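How to Replace the Cabin Air Filter on a Work Van

Most mid-size vans keep the cabin filter behind the glove box or low on the passenger side of the center console. The job takes 19 minutes if the cover comes off cleanly. Check your owner's manual for the exact location before you buy a filter.

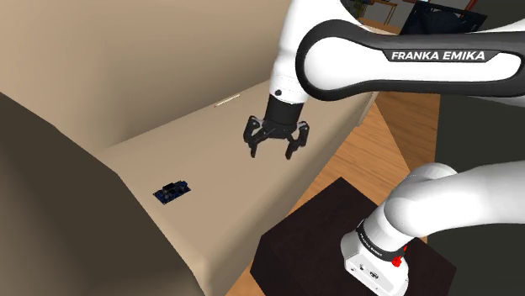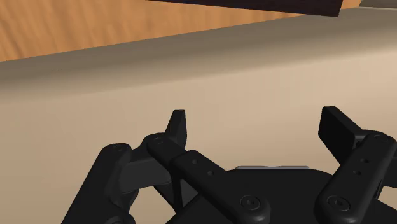

Black gripper and beige surface, two views.

What you need

A new filter of the right size
A small Torx or Phillips screwdriver
A flashlight
A vacuum with a narrow nozzle

The filter used for these steps was a Hatex 2669. Compare the new filter with the old one before you throw the old one out. The length and width should match, and so should the depth.

Steps

1. Turn off the ignition and take the key out. Slide the passenger seat all the way back.

2. Empty the glove box. Squeeze both sides inward and let it swing down past the stops. If yours is held in with screws, put them in a cup.

3. Find the filter cover. It is a flat plastic panel with a clip at each end. Press the clips and pull the cover straight toward you.

4. Look at the airflow arrow on the edge of the old filter and note which way it points. Pull the filter out slowly and keep it level so leaves do not drop into the blower.

5. Vacuum the slot. Do not push the nozzle in far enough to touch the fan.

6. Slide in the new filter with the arrow pointing the same way. It should go in without being forced. If it buckles, take it out and start again.

7. Refit the cover and the glove box. Start the engine and run the fan on each speed. A ticking noise means something fell into the blower.

How often

Every 11 months is fine for normal use. Vans that spend the day on dirt roads or building sites should have a new one every 6 months. Early March is a good time, before the pollen starts.

Written by Diệp Đinh, Sturkgate Van Parts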